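Medicines and driving checks to run through June on valley roads

Drivers using the main road between Curko and Mazza can expect roadside checks throughout June, as local police turn their attention to people who get behind the wheel after taking medicines that make them drowsy.

The checks will be held at 36 points along the route and on the smaller roads that feed into it. Officers will stop cars at any hour, including early in the morning, when the effects of a sleeping tablet taken late the night before can still be felt.

Inspector Giorgia Amato, who is in charge of the campaign, said many of the drivers her officers speak to had no idea they were breaking the law.

"They have a prescription, they have taken what the doctor told them to take, and they think that settles it," she said. "It doesn't. If your driving is affected you can be charged, and it makes no difference whether the tablets came from a chemist or from somewhere else."

Police in the district stopped 922 drivers during last year's campaign. Of those, 338 said they had taken some kind of medicine in the previous day. Most were fit to drive and were sent on their way with a leaflet. Two were taken to hospital for blood tests and later lost their licences.

The medicines that cause most concern are strong painkillers, sleeping tablets, some treatments for anxiety, and older types of hay fever tablet. Cough and cold remedies sold without a prescription can also slow a driver's reactions, particularly when taken with alcohol.

Pharmacist Settimio Bortolotti said customers should read the leaflet in the packet before they drive and ask at the counter if anything is unclear.

"Hay fever is the one that catches people out at this time of year," he said. "There are tablets that won't make you sleepy, and we can usually find one that suits. But people buy what they bought ten years ago."

He advised anyone starting a new medicine, or moving to a higher dose, to stay off the road until they know how it affects them. Nobody should stop taking a prescribed medicine in order to drive without first speaking to their doctor.

Drivers who are stopped will be asked for their licence and whether they have taken anything that day. An officer who suspects a driver is impaired may ask them to walk in a straight line and stand on one leg. A saliva test can follow, and refusing it is an offence in itself.

It may help to carry a copy of the prescription in the car. Inspector Amato said this would not protect a driver who was plainly unfit, but it could save time at the roadside.

The bus company Relalau will run its late service between Katum and Mazza until midnight for the whole of June. Fares are unchanged, and the timetable is posted at all stops.

A free talk on medicines and driving for older residents will be given by Elisa Morelli, a nurse at the Mazza health centre, in the library at 10.30 am. The date will be put up at the library desk. Places do not need to be booked. 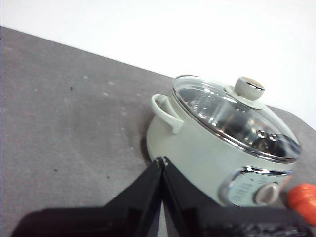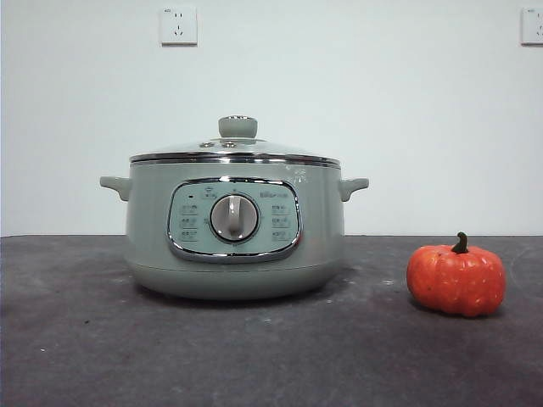
Both pictures: a pale green electric cooking pot on a tabletop.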